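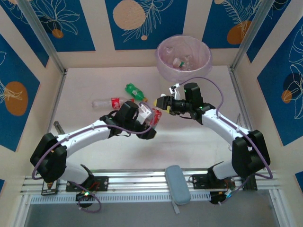 Teaching by Hand, One Bottle at a Time

At Comville, a small robotics workshop in Uvton, the day's work is putting bottles in a bin. The bottles then come out and go back on the table, and the work starts over.

Each round is recorded. An operator guides the two arms while a computer stores the camera views and the position of every joint. One complete round is called an episode, and a learning system will later be trained on the whole pile of them. The target for this task is 100 episodes per operator.

"The first day, you think about the bottle," says Līga Liepiņa, who has been operating since June. "After that you think about your elbows."

Her shift is broken into blocks of 15 episodes, with a rest after each one. Clear bottles with red labels are mixed with a green one, and the bin has a plastic liner folded over its rim. Between episodes Liepiņa lays the bottles out again at new angles. If they always started in the same place, the system could learn the place and ignore the bottle.

The two arms complicate things. A bottle lying on the left is easy for the left gripper to pick up, but the bin stands right of center at the back. Operators may carry it across or pass it from one gripper to the other. Vandana Vashisht, who runs the collection, wants both methods in the data and keeps a tally of each.

She also decides what gets thrown out. An episode is cut if the operator stops for more than three seconds with nothing happening, or if a hand comes into view. A dropped bottle is kept, provided the operator picks it up again.

"I used to delete drops," Vashisht says. "Then we trained on the clean set, and the robot would drop a bottle and carry on to the bin with nothing in its grip. It had never seen a recovery."

The earlier set, named Mustier, has been shelved. Its replacement is called Stankevičius, after the street the workshop used to be on. On 25 July 2022 Vashisht reviewed the first batch and rejected 22 episodes, most of them for long pauses near the start.

Liepiņa took the rejections calmly. She had been waiting for the recording light, she said, and had moved late. The start signal is now a beep.

Cans are next on the schedule, once the bottles are finished.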